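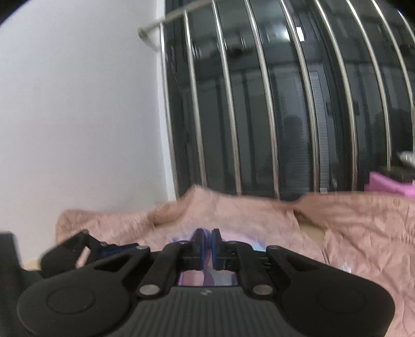
Informe de seguimiento para Bedbridge
Jueves 10 de abril
Redacta: Ylva Bakke

Tarea evaluada: ordenar un dormitorio, en concreto la cama y las prendas sueltas. De las 2.000 demostraciones comprometidas para agosto tenemos 41 válidas según el criterio de Lindqvist. No creo que lleguemos y prefiero decirlo ya.

La colcha sigue siendo el problema principal. Un acolchado arrugado nunca se presenta dos veces igual, y el modelo de Prokach trata cada pliegue como si fuera un borde. Halvard Rønning sostiene que se arregla con más datos. Puede ser; los de este trimestre no lo demuestran.

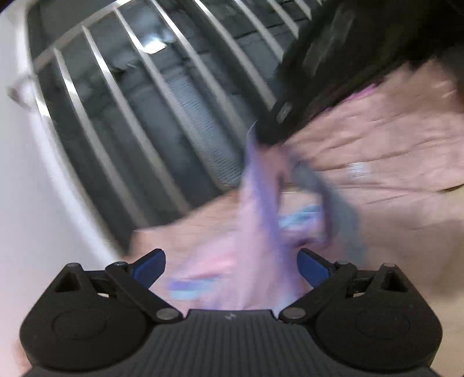 Con las telas ligeras el panorama es parecido. Una tira que cuelga se mueve antes de que los dedos cierren, y el operador corrige sin darse cuenta. Esa corrección es lo que habría que aprender.

Pedimos aplazar la prueba autónoma y dedicar dos semanas a revisar los criterios con Signe Løken. La propuesta de Gorketti de añadir la cocina me parece prematura.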